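Borkico (Handgreifer-Set)

13. April 2026 | Redaktion
Drucken | Als E-Mail versenden

Borkico ist ein Set aus zwei handgeführten Greifern des Herstellers Brurix, mit dem sich Bewegungen für Roboter vormachen lassen. Erstaunlich, wie direkt das geht: Jede Hand führt ein Gerät!

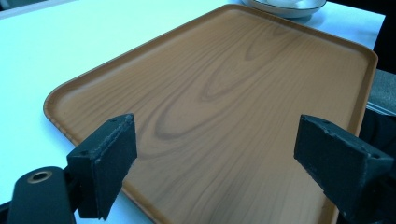
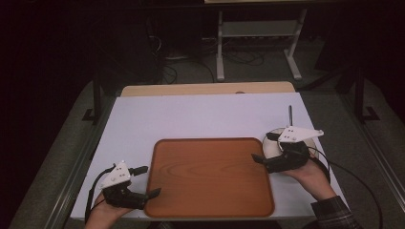 Holztablett zwischen den schwarzen Greifern

Kamarul Khoo lobt die Handhabung, wünscht sich aber längere Kabel; nach 45 Minuten werde ihm das Set außerdem zu schwer. Ein Koffer ist seit Dezember erhältlich.

Kategorie: Robotik › Greiftechnik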